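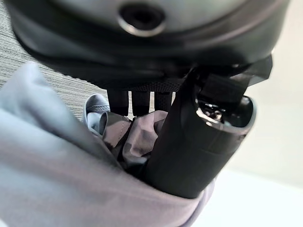

Does the Drurnel 991 fit tripods from other makers?

Any tripod with the large standard stud will take it directly. Tripods and monopods with the small standard stud need the threaded bushing included in the box.

Drurnel 991 Ball Head with Panning Base
Sold by Clurkis Camera Supply
Availability: in stock, ships from our warehouse

Overview

The Drurnel 991 is a compact ball head for mirrorless bodies and small to mid-size lenses. It sits between the Son travel head, which has a single knob and no separate pan lock, and the full-size Utivby head, which is built for long telephoto lenses. The 991 has three controls: a main ball lock, a friction adjustment set into the face of the main lock, and a pan lock on the base. The clamp takes dovetail plates of the common type.

Weight without the plate is 400 g. Rated load is up to 4 kg with the camera centered over the ball. The rating falls when the load is off center, as it is with a heavy front lens mounted by the camera's own tripod socket. Use the lens foot if the lens has one.

Ball and lock

The ball is anodized aluminum with a hard, low-sheen finish. It runs dry. Do not add grease, oil or silicone spray. The lock presses a shaped collar against the lower half of the ball, and the collar releases evenly when the knob is turned back. The ball should not jump on release. If it does, there is grit in the collar and the head needs cleaning (see Care).

The main knob is rubber covered and can be worked with gloves on. The friction dial in its center is turned with a thumbnail or a coin. Set it with the heaviest setup you plan to use that day: loosen the main lock fully, hold the camera, and tighten the dial until the camera stays where you leave it but still moves under light pressure. The main lock will then not open past that point. Turn the dial back before fitting a lighter body, or the movement will feel stiff.

Some drop on locking is normal with any ball head. On the 991 it is small enough to ignore with wide and standard lenses. With a macro lens at close distance you will see it, and it helps to frame slightly high.
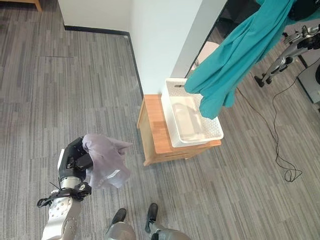 Photo: So-yul Gil

Panning base

The base rotates all the way around and has a printed degree scale. It is below the ball, so it pans level only when the tripod itself is level. For stitched panoramas, level the legs first using the bubble on the base, not the bubble on the clamp. The clamp bubble is for checking the camera after the ball has been locked.

The pan lock is independent of the ball lock. It has no drag setting. It can be used for slow tracking of a subject, but customers who mainly shoot video should look at a fluid head.

Clamp and plate

The clamp closes with a screw knob. There is no lever version of the 991. The screw type accepts plates that vary a little in width between makers, which lever clamps often refuse or hold loosely. The supplied plate has a rubber insert and a folding D-ring screw, so it can be tightened by hand. Stop pins at both ends of the plate keep it from sliding out when the clamp is partly open. Some older clamps have no groove for the pins; in that case they can be taken out with the hex key.

L-brackets fit the clamp in both directions. There are two drop notches in the body, so the camera can be turned to portrait orientation with either hand side up.

Specifications

Model: 991
Type: ball head, separate pan and friction controls
Weight without plate: 400 g
Rated load: up to 4 kg, centered
Clamp: screw knob, dovetail
Body: machined aluminum, black
Base thread: large standard, bushing for small standard supplied
Levels: one on base, one on clamp
Warranty: 4 years, parts and labor

In the box

Ball head
Quick-release plate with D-ring screw
Threaded bushing
Hex key
Drawstring pouch
Printed instructions

Care

Wipe the ball with a dry lint-free cloth after use on sand or near salt water. If the head has been splashed with sea water, wipe it with a cloth dampened with fresh water, work the ball through its full travel, and wipe again. Leave the locks open until it is dry. Do not hold the head under a tap.

Store with the main lock released. Leaving it fully tightened for months marks the collar, and the ball may then catch at one position.

The pan base is sealed and has no parts that can be adjusted by the owner. Removing the screws under the base ends the warranty.

Returns and service

Unused heads can be returned in the original box. Heads with thread damage from a cross-threaded tripod stud are not covered, but we can usually replace the base insert at cost. Send a short description of the fault with the head and remove your own plate before packing. Plates sent in with a head are not always easy to match to their owner.

The service counter is closed on Saturday. Parcels that arrive then are logged on the next working day.

Related items

Drurnel long plate for lens feet
Drurnel L-bracket, universal
Son travel head
Utivby full-size ball head
Replacement D-ring screw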